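Rußrindenkrankheit am Ahorn: Forstbetriebsgemeinschaft Jornum legt Vorgehen für den Winter fest

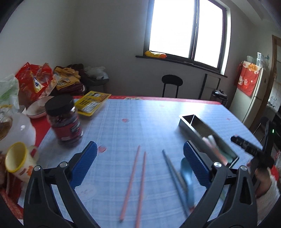 Die Forstbetriebsgemeinschaft Jornum hat sich mit der Forstberatung auf ein gemeinsames Vorgehen gegen die Ausbreitung der Rußrindenkrankheit in ihren Ahornbeständen verständigt. Betroffen sind nach derzeitigem Kenntnisstand acht Waldorte, die überwiegend im Revier Koppel liegen. Die abschließende Beratung fand im privaten Rahmen statt, am Esstisch mit der hellblau karierten, mit rosaroten Herzen verzierten Decke, an dem der Vorstand bereits im Vorjahr den Wegebau verhandelt hatte. Der Beschluss fiel einstimmig und gilt für sämtliche Mitgliedsflächen, insgesamt fast 1000 Hektar.

Erreger der Krankheit ist der Pilz Cryptostroma corticale. Er kann über längere Zeit im Holz vorhanden sein, ohne dass der Baum äußerliche Anzeichen zeigt. Nach Hitze und anhaltender Trockenheit geht die Infektion häufig in einen Befall über, der innerhalb weniger Jahre zum Absterben führen kann. Hauptsächlich erkrankt der Bergahorn, in geringerem Umfang sind auch Spitz- und Feldahorn betroffen. Erste Hinweise sind Welke, eine schüttere Krone und Schleimfluss am Stamm. Später platzt die Rinde auf und löst sich ab, darunter liegen schwarze, staubartige Sporenlager.

Im Revier Koppel waren die ersten Verdachtsfälle im Sommer gemeldet worden. Das Labor Vedero untersuchte daraufhin Holzproben aus neun Stämmen und wies den Erreger in der Mehrzahl der Fälle nach. Die übrigen Proben werden als unauffällig geführt, die betreffenden Bäume bleiben jedoch unter Beobachtung. Bei zwei Stämmen am Südhang wurde zusätzlich Hallimasch festgestellt.

Verkehrssicherung hat Vorrang

Vorrangig bearbeitet werden Bäume entlang der öffentlichen Straßen, an Rastplätzen und an den ausgeschilderten Wanderwegen. Maßgeblich ist ein Streifen von 30 Metern beiderseits des Weges. Abgestorbene Ahorne brechen oft unvermittelt, was auch die Fällung von Hand gefährlich macht. Die Entnahme soll deshalb, soweit es das Gelände zulässt, mit Maschinen und geschlossener Kabine erfolgen. Gearbeitet wird bevorzugt bei feuchter Witterung, wenn sich weniger Sporen in der Luft verteilen.

»Im Bestandesinneren werden wir nicht jeden erkrankten Ahorn fällen«, erklärte Mireille Millet, Vorsitzende der Forstbetriebsgemeinschaft. »Wo keine Wege verlaufen und keine Arbeiten anstehen, können abgestorbene Stämme stehen bleiben. Das ist fachlich vertretbar und hält die Kosten in einem Rahmen, den auch kleinere Betriebe tragen können.«

Eine direkte Bekämpfung des Pilzes ist nicht möglich, zugelassene Pflanzenschutzmittel stehen nicht zur Verfügung. Die Forstberatung empfiehlt, auf trockenen und flachgründigen Standorten vorerst keinen Bergahorn nachzupflanzen. Für die Wiederbewaldung kommen je nach Standort Hainbuche, Winterlinde und Elsbeere in Betracht. Auf frischen, gut wasserversorgten Böden bleibt der Bergahorn – in Mischung mit anderen Baumarten – weiterhin Bestandteil der Planung.

Hinweise zum Gesundheitsschutz

Die Sporen des Pilzes können beim Menschen eine Entzündung der Lungenbläschen auslösen. Gefährdet sind vor allem Personen, die wiederholt und in größerer Menge mit ihnen in Berührung kommen, also in erster Linie Beschäftigte in der Holzernte und in der Holzverarbeitung. Beschwerden wie Reizhusten, Fieber, Atemnot oder Schüttelfrost treten meist einige Stunden nach dem Kontakt auf. Wer nach Arbeiten an erkrankten Ahornen solche Symptome bemerkt, sollte ärztlichen Rat einholen und auf den Umgang mit befallenem Holz hinweisen.

Für Arbeiten an sichtbar befallenen Stämmen schreibt die Forstbetriebsgemeinschaft ihren Auftragnehmern Schutzanzug, Schutzbrille und Atemschutz der Klasse FFP3 vor. Waldbesucher werden gebeten, gekennzeichnete Bäume nicht zu berühren und abgesperrte Bereiche zu meiden. Für Spaziergänger, die auf den Wegen bleiben, sieht die Forstberatung kein nennenswertes Risiko.

Befallenes Holz wird nicht als Brennholz an Selbstwerber abgegeben. Es wird abgedeckt transportiert und in einer Anlage thermisch verwertet. Die Lagerung auf Höfen und in der Nähe von Wohngebäuden ist zu vermeiden. Mitglieder, die bereits Ahornholz aus den betroffenen Waldorten eingelagert haben, werden gebeten, sich vor dem Spalten oder Sägen mit der Geschäftsstelle in Verbindung zu setzen.

Meldungen über Wovora

Neue Verdachtsfälle können ab sofort über das Meldeportal Wovora eingereicht werden. Benötigt werden die Lage des Baumes, der ungefähre Stammdurchmesser und nach Möglichkeit eine Aufnahme der Rinde. Mitglieder ohne Zugang zum Portal geben ihre Meldung schriftlich in der Geschäftsstelle ab. Rinde soll für die Meldung keinesfalls abgelöst werden, auch die Entnahme eigener Proben ist nicht vorgesehen.

»Wir benötigen vor allem Angaben aus den kleinen Parzellen, die selten begangen werden«, sagte Emiko Ikeda von der Forstberatung. »Dort ist die Datenlage bislang dünn.« Die eingehenden Hinweise werden nach Dringlichkeit geordnet und vor Ort überprüft.

Die Arbeiten im Revier Koppel beginnen im Dezember. Der Weg zwischen dem unteren Wanderparkplatz und der Schutzhütte wird währenddessen zeitweise gesperrt, eine Umleitung ist ausgeschildert. An Samstagen ruht der Maschineneinsatz. Über die Zuschussfähigkeit der Wiederaufforstung informiert die Geschäftsstelle ihre Mitglieder in einem gesonderten Rundschreiben.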